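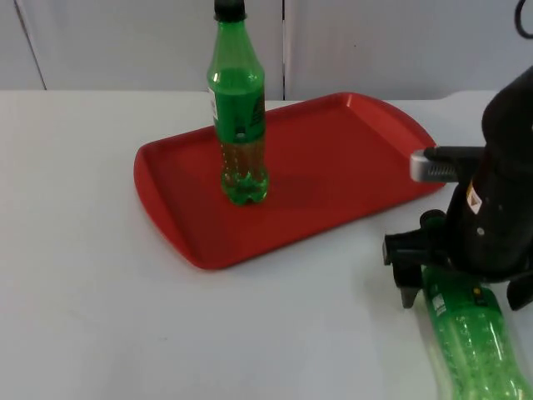 4.2 Grip loss on bottles

Figure 3. Tray loading with two green soda bottles. One bottle stands on the red tray while the gripper holds the other on its side over the white table.

Of all the faults logged during the December runs, grip loss on bottles cost us the most time. The tray-loading task was run 200 times on the Kutwood cell, and nearly a third of the failed runs ended with a bottle turning or sliding in the fingers before it reached the tray. The Furix controller did not report any of these as errors. It checks finger position only, and a bottle that has rotated between the fingers is still the same width.

The fault was first noticed by Ülle Kütt, who was comparing the force logs with the video. In the log for run 1054 (numbering continues from the earlier trials) the force drops in 2 steps. The first is small and falls inside the limit set by the Rodia planner, so the arm carried on with the placement as if the bottle were still upright.

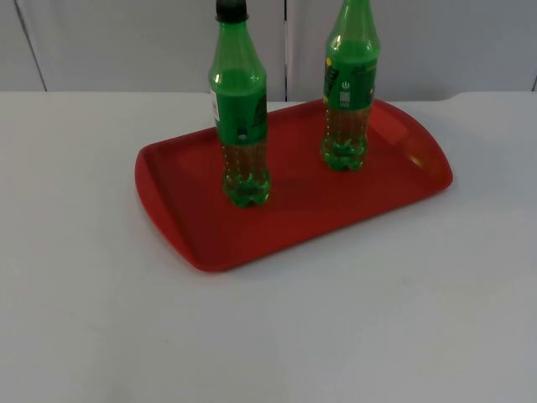
A run was scored as a success only if both bottles were left standing on the tray with the arms withdrawn. This rule hides part of the problem — a bottle that slipped and then happened to land on its base was counted as a good placement. We kept the rule so that the results could be compared with those of Eglītis, and we list the slips separately.

Two changes were made afterward. The force limit was tightened, and the arm now stops above the table when the force drops twice in the same lift. The second change gives false stops when a bottle is picked up near the neck, where the plastic tapers. We have not found a setting that removes these stops without also missing the slower slips.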